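Trutero Tool Board and Bench Set

The Trutero is a workbench with a perforated board behind it, sold by Prumetero for workshops, school craft rooms and garages where small hand tools are in use all day. The top is light wood. The board is dark grey with small round holes at even spacing, so a hook or cup can go wherever it suits the person working there.

Hooks lift out and go back in without tools. Scissors and pliers hang best on the metal wire hooks. Screwdrivers can stand upright in the black plastic cup – handy if you use two or three sizes on the same job.

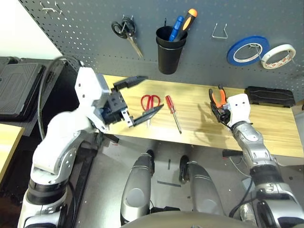 Each hook will take tools up to 3 kg. For anything heavier, use the shelf bracket, sold separately. The board should be fixed to a solid wall before any hooks are loaded, and the wall fixings are chosen to suit the wall, so they are not in the box.

The top comes oiled. Wipe it with a barely damp cloth and re-oil it once a year, or more often in a heated room. Glue should be scraped off once it has set. Light scratches will sand out.

In the box: bench top and legs, board, wire hooks, one cup, hex key, instruction sheet. Hand tools are not included.

Product code: 3782
Board height: 515 mm
Delivery: from our Brirnton warehouse. Two people are needed to carry the bench top.

Spare hooks and cups are kept in stock and fit all Trutero boards, including the older Khúc model. For school orders or help with planning a longer run of benches, ask for Chaimae Mansour. Questions about parts go to Đức Ngô at the Brirnton counter, open until 5 pm – closed for stocktaking in the first week of July.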